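I have now lived in this apartment building for 15 years and I would like to talk about the trash. Settle in. (1/15)

Until August we had a chute. You opened a little door on your floor, you let go of the bag, and your relationship was over. I did not appreciate what we had.
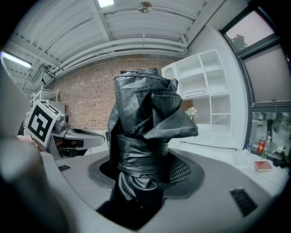 Then the management company, Trornier, sent a letter saying the chute was "being retired." Like it had a pension coming. Like there would be cake.

In its place we got the Plultura plan. Plultura is an app. You use it to book a time to take out your garbage. I want you to read that sentence again at your own pace.

The slots are 15 minutes long. There are 4 of them in the evening for a building of six floors. By the time I get home from work, the only one left is usually 9:45, which is when I had been hoping to be a person on a couch.

You can go without a slot, but then the door to the bin room stays locked and you stand in the hallway holding a bag of chicken bones while the neighbors squeeze past and say hi.

I have met more neighbors this way than in the whole rest of my time here. I will admit that. I don't think it was the plan.

Woman on two tells me she books slots she doesn't need, just in case. There is now a black market. I traded her a bag of lemons for a Thursday.

The letter also said the average household here makes 1,220 pounds of trash a year. No source given. I've been looking at my recycling with suspicion ever since - is it me? Am I bringing the average up?

So I tried to cut down. Bought my coffee loose at Manolakis on the corner. They put it in a paper bag, then put the paper bag in a plastic bag, then asked if I wanted a bag.

Tried composting next. There's a drop-off over at the Bunorlow garden, 2 bus rides away. I'd like to apologize to everyone on the second bus. The lid was on. The lid was not enough.

The man at the garden looked in my bucket and said "no citrus." Sir, I have been dealing in citrus. Citrus is all I've got.

Back home I asked Trornier what happens if you miss your slot. They said a missed slot goes on your "disposal record." I asked who reads the disposal record. They said they'd get back to me, and that was a month ago.

Meanwhile the old chute doors are still there on every floor, painted shut in the same beige as the walls. Somebody on five has hung a wreath on theirs. I walk up there sometimes.

Anyway, October 8, 2022, Saturday night, and I've got the 9:45. If anyone has a 7:15 for tomorrow I can offer half a banana bread, or company in the elevator. (15/15)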